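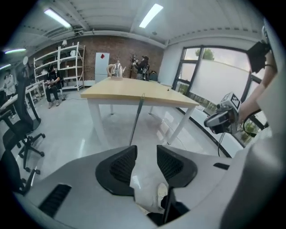 Cimbridge library to stay open later from March

The Cimbridge public library will keep its doors open until 9 p.m. on weeknights starting in March, the town said in a notice posted this week. The branch on Hirnska Street now closes at 6 p.m.

The longer hours are a trial and will run for 3 months. After that the town council will look at visitor numbers and decide whether to keep them.

A survey sent out last fall drew 1,637 replies. The most common request was for evening hours, mainly from people who work during the day and from parents of high school students. Longer loan periods came second, and more parking was third.

The library plans to hire 2 part-time staff members to cover the evening shifts. The adult reading room and the computer area will be open for the full evening. The children's section will still close at 6 p.m., and story time stays in the morning.

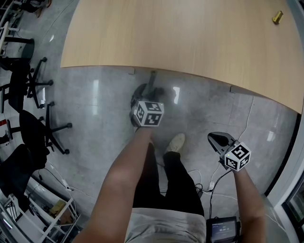 Study rooms can be booked for up to 20 days ahead, either at the front desk or by phone. Bookings are free with a library card. Groups without a card can use a room if one is open, but they will have to give it up if a cardholder has reserved it.

The smaller branch in Panau will keep its current schedule. Residents there asked for Saturday hours in the same survey, and the town says it will take up that request when it draws up next year's budget.

Bus riders should note that the last Hijazi Line bus leaves the Hirnska Street stop at 8:40 p.m., before the new closing time. The town has asked the company to add a later run. Hijazi has not yet said if it will.

The book drop by the side entrance remains open at all hours. Items returned there after 9 p.m. will be checked in the next morning, and no late fee will be charged for the overnight gap.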